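Procházka Stacking Storage Bin, Grey

Product code: 2948
Sold singly or in packs of 4
In stock at Cerkbridge

Overview

An open-topped bin for workshops, stockrooms, sheds and utility rooms. The base is flat and the sides are plain, so it sits square on a shelf and can be wiped out with a cloth. It is made from a single piece of moulded polypropylene with no seams for dust and grit to settle in.

The rim is turned over on all four sides. This keeps the walls stiff when the bin is full and gives you something to hold when you lift it. There are no separate handles to snap off.

Sizes

Small: 300 x 200 x 120 mm
Medium: 400 x 300 x 200 mm
Large: 600 x 400 x 200 mm

All measurements are external. Allow 7 mm on each side for the rim when working out how many will fit along a shelf. The medium size fits two deep on the Wuda 600 shelf and the large size fits one deep, short side facing out.

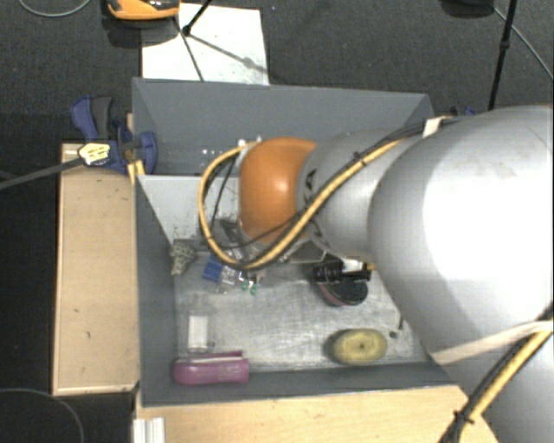 Stacking

Bins of the same size stack on top of one another when full, with the base resting inside the rim of the one beneath. We suggest no more than four high on a level floor. They do not nest when empty, so please check you have room before ordering a large quantity.

Lids are sold separately. The clip-on lid fits the medium and large sizes only. A lidded bin will still stack, but the lid must be pressed down at all four corners first.

Labels

The short side takes a self-adhesive label holder, code 2948-L. Clean the surface with warm soapy water and let it dry before sticking the holder on. Paper labels stuck straight to the plastic tend to lift after a few weeks in a cold shed.

Care

Wash by hand or with a hose. Do not use solvents, and do not put the bins in a dishwasher. The plastic can be used in an unheated building but should not be left in direct sun all year, as the colour will fade.

Delivery and returns

Orders placed before noon leave our Cerkbridge warehouse the same day. You can also collect from the trade counter in Duvville. Unused bins can be returned within 30 days. Cracked or warped bins will be replaced free of charge if you send us a photo with your order number.

Customer questions

Will the older Procházka lids fit?
No. The rim was changed in May and the older lids are slightly too narrow. We still have a few of the old ones at Duvville, so please ring first.
Answered by Sumaiya Herath, trade counter

Can I get dividers for the small size?
Only the medium and large have slots for dividers.
Answered by Ctibor Vávra, sales

Page last updated December 19, 2024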